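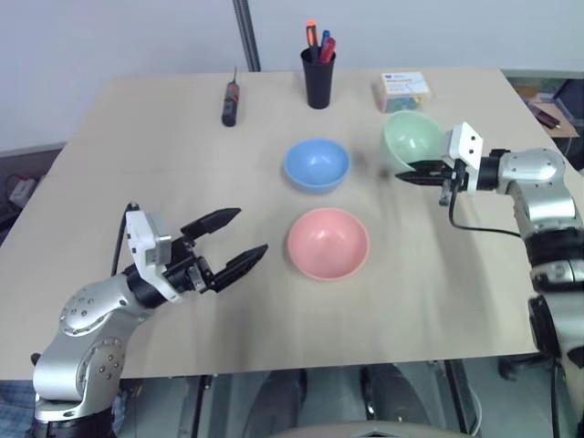
Bowls again. The right gripper has the green one by the rim.

I passed 573 recorded runs on the bowl job this afternoon, so I thought I'd write down where things stand. The aim is 1,000 before the end of the month. Fulgencio Llorente trains the model on his side and wanted to stop at 500, but his first attempt with those kept going for the blue bowl whichever one it was meant to pick up.

My fault, mostly. In the early runs I took blue first nearly every time without thinking about it. Now I have a list by the keyboard with the order written out for each batch of 40, and I stick to it. I also move the starting positions between runs. The pen cup, the screwdriver and the little plastic box stay at the back of the table on purpose, as the model has to learn to leave them alone.

I grip by the rim, as picking up from underneath never worked for me. If I drop a bowl I keep the recording but mark it as failed. Fulgencio says he may want those later.

Minlow, the script that checks the recordings, threw out a few from June where the arm joints and the video had drifted apart. I've still to redo them. Cups are next, once I find some that don't roll.

Posted November 11, 2025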